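How to Read a Small Company's Quarterly Report Before You Buy the Stock

Many people buy shares in a small company after reading one headline, and only later they open the report. I did the same in my first years. In this tutorial I show the order in which I read a quarterly report now. You need the report itself, a sheet of paper or a spreadsheet, and one quiet hour.

I will use numbers from my own practice sheet for a company I call Vaston, a small maker of furniture for clinics and care homes. The numbers are kept simple so that you can follow them by hand.

Step 1. Get the full report and not the press release

The press release is written by people who want you to feel good. The full report is longer and more boring, and it has the parts you need: the income statement, the balance sheet, the cash flow statement and the notes. Look on the investor page of the company, or in the filing database of the country where it is listed. Save the file on your computer, together with the report for the same quarter one year before.

Step 2. Write down sales for both years

Always compare the quarter with the same quarter of last year. Comparing with the quarter just before can fool you, especially when customers buy by season. Hospitals and care homes, for example, often place big orders when their budget year is ending, so one strong March quarter says very little alone.

Next to the sales number, write one sentence about what the company sells and who pays for it. If you can't write this sentence, stop and read the business description first.
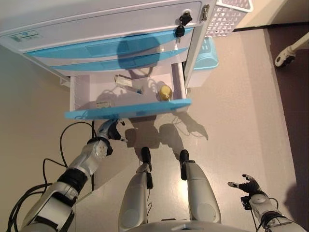 Bedside storage with lockable drawers, a typical product in the care furniture market.

Step 3. Find the gross margin

Take sales, subtract the cost of goods sold, and divide the result by sales. If Vaston sells for 200 and the goods cost 140, the gross profit is 60 and the margin is 30 percent. Do it for both years. A margin that falls while sales are growing can mean that the company is giving discounts to win orders. It can also mean that material became more expensive. The management comments should tell you which one it is, and if they are silent about it, make a note.

Step 4. Go to the cash flow statement

This is the page where I spend the most time. Look for the line "net cash from operating activities" and put it beside net income. In a healthy business the two numbers move more or less together over several quarters. One weak quarter is not a reason to panic. When profit is positive and operating cash is negative again and again, you have to find out where the money is.

Usually you will find it in one of two places on the balance sheet:

Receivables – customers have received the goods but did not pay yet.
Inventory – the company has made or bought goods that are still in the warehouse.

Compare the growth of each with the growth of sales. If sales went up 3 percent and receivables went up 10 percent, the customers are paying slower than before, or the company is booking sales very late in the quarter.

Step 5. Check debt and the share count

Write down total debt, cash, and the date when the largest loan must be paid back. This date is normally hidden in the notes. A small company with a loan coming due next year may have to sell new shares, and then your part of the company becomes smaller.

Also write down the diluted number of shares for both years. I once was very happy with a company whose profit was growing nicely. My friend Joscha Stüber asked me how much the profit per share was growing, and I had not looked. It was flat for two years.

Step 6. Read the notes with a pencil

Read at least the notes on revenue, debt, related parties and legal matters. I search for the words "concentration" and "material weakness". The first tells you if one customer is responsible for a big part of sales. The second tells you that the company's control over its own bookkeeping has a problem, and for me this is enough to wait another quarter.

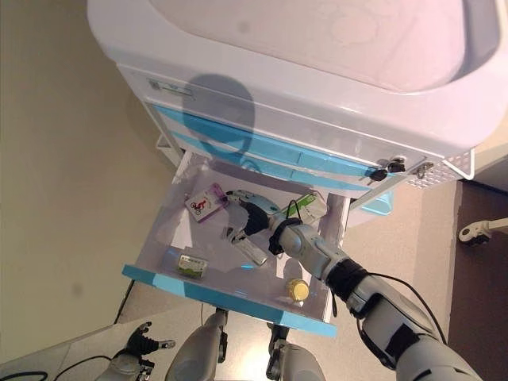

Bedside cabinet in white and light blue, bottom drawer open, keys in the lock.

Step 7. Calculate a simple price

Multiply the share price by the diluted shares and you have the market value. Add debt and subtract cash. Divide this by the operating profit of the last four quarters. You now have one number you can compare with similar companies of similar size. Do not compare a small manufacturer with a software firm, the result has no meaning.

Step 8. Write your decision in three lines

Line one: why I want to own it. Line two: what could go wrong. Line three: what must be in the next report, or I sell. Put the paper away and read it again the next morning before you place any order. Kidus Beyene, who checked this text for me, adds a fourth line with the maximum amount he will put in. I think it is a good habit, and I started to do it also.

When the next report comes, open the same sheet and add a new column. After four columns you will see things in the numbers that were not visible with only one.

This page is for learning and is not personal investment advice.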